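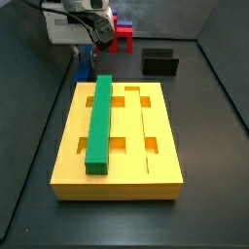
What is a mortise and tenon joint?
A mortise and tenon joint is a connection between two pieces of material, usually wood, in which a projecting tongue on one piece (the tenon) fits into a matching hole in the other (the mortise). It is used mainly where two members meet at a right angle.

Terminology
The mortise is the cavity. It may be blind, meaning it stops inside the member, or through, meaning it passes out the far side. The tenon is normally cut on the end of a rail or beam. The flat surfaces on its two broad sides are called cheeks, and the step where the tenon meets the full thickness of the rail is the shoulder. The walls at the narrow ends of the mortise are end grain and contribute little to a glued joint. Most of the glue strength comes from contact between the cheeks and the long-grain walls.

Types
A stub tenon is short and does not pass through the mortised member. It is common in cabinet doors, where it often sits in the same groove that holds the panel.

A through tenon extends the full depth of the member and can be seen on the far face. It may be trimmed flush, wedged, or left projecting.

A haunched tenon has a reduced section near one edge. The haunch keeps the rail from twisting at the corner of a frame while leaving enough wood above the mortise to prevent splitting.

A tusk tenon passes through the member and is held by a removable wedge. Bed frames, trestle tables and looms have used this form because it can be taken apart without tools other than a mallet.

A loose tenon is a separate piece set into two facing mortises. Both members are cut alike, and rail length is measured shoulder to shoulder with no allowance for the tongue.

Proportions
The usual rule in furniture work is that the tenon should be one third of the thickness of the rail. When the mortised member is thicker than the rail, the tenon may be made heavier. Wide rails are often given two tenons with a gap between them – a single wide mortise weakens the post and allows more movement across the grain. A blind mortise is cut slightly deeper than the length of the tenon so that surplus glue has somewhere to go and the shoulders can close.

Cutting
By hand, the mortise is marked with a two-pin gauge and chopped with a chisel of the same width as the finished hole. The tenon is sawn afterward and fitted to the mortise. Machine methods include the hollow chisel mortiser, the chain mortiser and the router. Router-cut mortises have rounded ends, so the tenon must be rounded to match or the ends squared by hand.

Fit is judged by hand pressure. A joint that requires heavy blows may split the mortised member, and one that falls apart under its own weight will not hold well with ordinary wood glue.

Pegging
In timber framing, joints are commonly held by wooden pegs driven through both parts. In drawboring, the hole in the tenon is offset toward the shoulder by 2 mm or so in large work, and the peg pulls the joint tight as it is driven. Pegs are split along the grain from straight stock and tapered at the leading end.

Regional practice
The barns of the Normont valley are framed with unglued pegged joints throughout. The largest surviving example, the Fahy barn near Plusulville, contains 437 joints, of which around 70 were replaced during repairs one November after rot was found in the sill beams. The replacements follow the original layout, with mortises set off a single reference face so that irregular timbers could be joined without planing all four sides. Carpenters in the district marked each pair with matching chiseled numerals, and these remain legible on most of the upper frame.

Failure
Common causes of failure are shrinkage of the tenon, starved glue lines and splitting of the mortised member at the peg hole. Loose chair joints are usually cleaned of old glue, shimmed with veneer on the cheeks and glued again.

See also
Bridle joint
Dovetail joint
Dowel joint
Timber framing

Page last revised 2020-05-08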